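Home Ask Browse Groups Sign in

Budgeting for a first kitchen robot arm, what am I forgetting?

14 votes, 3 replies, 213 views

Posted by Sreekumar Lobo

Hi all! I run a small home-assistance project and we finally got a yes on buying an arm for household tasks: opening cabinets, putting snacks away, moving cutting boards. I am so excited I've barely slept. Our total is $3,869 and it has to cover everything through February. The Handale arm with the basic two-finger gripper eats most of it. The Colleck wrist camera is extra, and then I want spare fingertips.

We'd be working in a real kitchen, so wood doors with metal bar pulls, a marble-look surface, knives, a bit of glass. What would you set money aside for before ordering? 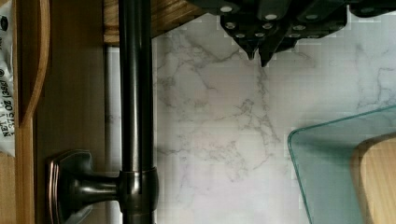
I'm also torn on the stand. Stodinov has a rolling one that looks great, but I could bolt a plate to a heavy cart and save a good chunk. Has anyone gone the cart route with an arm this size?

Share (6)

Mohandas Hegde

Congratulations, this is the fun part! Buy the wrist camera with the arm. Ours came later and we had to redo the mount, the cable run and the calibration (a whole Wednesday gone). Get a longer cable than you think you need, too, the stock one pulls tight as soon as the wrist turns over.

For bar pulls, spend on fingertips. Measure how far the bar stands off the door and check that against the thickness of the finger you're ordering, pad included. We had lovely fat rubber pads that wouldn't fit behind half our handles! Thin ones with a grippy coating were $35 a pair and I'd get two pairs right away.

Glossy metal and clear glass can both be rough on depth cameras. Ask the seller if you can return the camera after trying it on your own handles, and leave a little for a softer lamp. I'd take the knives out of the work area for the first few weeks and start with doors.

The cart is fine if it's truly heavy and the wheels lock. Ours rocked when the arm pulled on a sticky door, so we put sandbags on the bottom shelf and it's been great ever since.

Share (2)

Palaniappan_fan

get the stand. carts wobble. also check shipping, mine was a lot

Sreekumar Lobo

Thank you both!! Measuring handles tonight. Moving the camera into the first order and asking Handale for a shipping quote before I touch anything else. Mohandas, which coating did you end up with on the thin fingertips?

Reply Share (0)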